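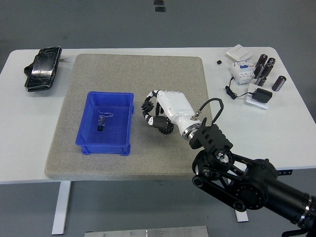
Dosden was founded as a river landing and grew into a market town once the railway reached it. The Local History Society visited in June as guests of the Dosden Museum, and were received by the curator, Réka Kozma, at the old goods depot. The museum holds 3,000 items from the town's early years, of which 400 are on display. Smaller pieces are studied in the workroom, where a grey mat covers much of the white table and a blue plastic bin stands ready to hand. Members were shown the depot ledgers, which record salt, seed and timber sent upriver to Arruda.

After lunch Kosmas Spanos led a walk along Landing Street as far as the former Hestetti Hotel, which once had 40 rooms and its own stables. The party returned to the station at 3 p.m. The Society thanks its hosts. Members wishing to join the autumn visit to Arruda should write to Milagros Rivadeneira.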